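Print this page | E-mail this page
Reading time: 2 minutes

Minutes of the Summer Supper Meeting, Cundau Residents' Association

Held in July in the hall on Skallport Road. The meeting was opened at 7:10 p.m. The minutes of the previous meeting were read and approved with one correction: the rent of the hall is 200 for the evening, and not for the whole weekend.

1. Food
It was reported that Ishida will deliver the bread and the sausages in the morning. The members discussed if we should order also the salads from them. The price was considered too high, so each street will prepare its own salad. Sauces stay the same as last year.

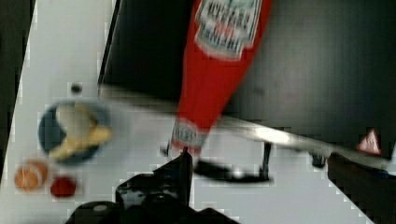 One member asked that the allergy list is put on the wall near the entrance, in large letters. Agreed.

2. Tickets
We expect roughly 400 guests. The tickets will be sold at the bakery and at the door. Children under six enter free. There was a long discussion about guests from Jekunness, who did not pay last year – the meeting decided that they pay the same price as everybody.

3. Tables and dishes
The long tables are to be borrowed from the school. Two of them have a weak leg and must be repaired before. The use of paper plates was voted down, 30 votes against. Real plates will be used again, and the washing will be divided by streets. The list for washing is still open.
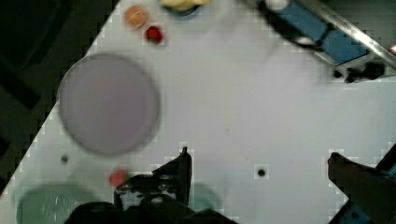

Round plate on a white table.

4. Music and noise
The band can play until 11 p.m. The neighbors behind the hall have asked for the loudspeakers to be turned to the river side. Agreed.

5. Other matters
The key of the storage room is missing again. Whoever has it, please return it to the office. The question of the parking was moved to the next meeting, as the map was not ready.

The meeting was closed at 8:45 p.m.

Shares: 2 | Comments: 0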